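Soft Furnishings and Toys – Long Pile Gallery
Jinstead Textile Care, Pirkgate workroom
Updated Mar 27, 2024

Long-pile synthetic plush is graded, cleaned and finished separately from short-pile goods. The notes on this page cover bench handling after the wash stage. Text by Huệ Ninh, checked by Olga Alcaraz.

Work surface. White or off-white, matte, wiped down between items. A pale surface shows shed fibre and dye transfer early. Coloured mats were withdrawn in May.

Positioning. Items are laid flat with limbs and ears extended, so the pile can be checked at the seams. Folded lobes hold a crease once the fibre sets.

Pile. Shaggy fibre mats first at the base of the limbs, then across the belly. Brush from the tip back towards the root, 70 strokes per side as a minimum, using the Stirier wire slicker – never the nylon one. Grey centre lines in the backing indicate wear and are recorded on the card.

Fill. Press the body with an open palm and release. Fill that stays down is logged as collapsed and the item goes to Miranda for restuffing. Standard replacement fill is 245 g for the medium size.

Colour. Pale purples and blues are assessed under the overhead lights, then again at the window. Fading on one side only is graded 4.

Enquiries about matted or faded items can be left at the Pirkgate counter. 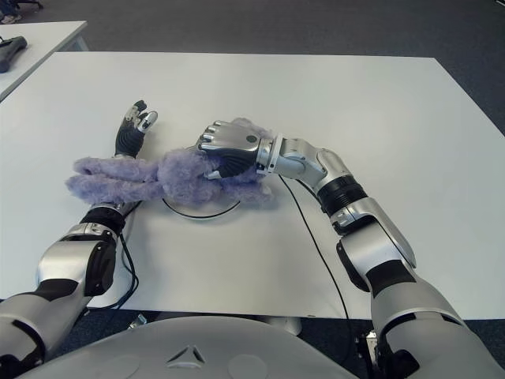

Long-pile plush, pale purple, on the white table. Two elongated lobes laid out flat, body under the palm.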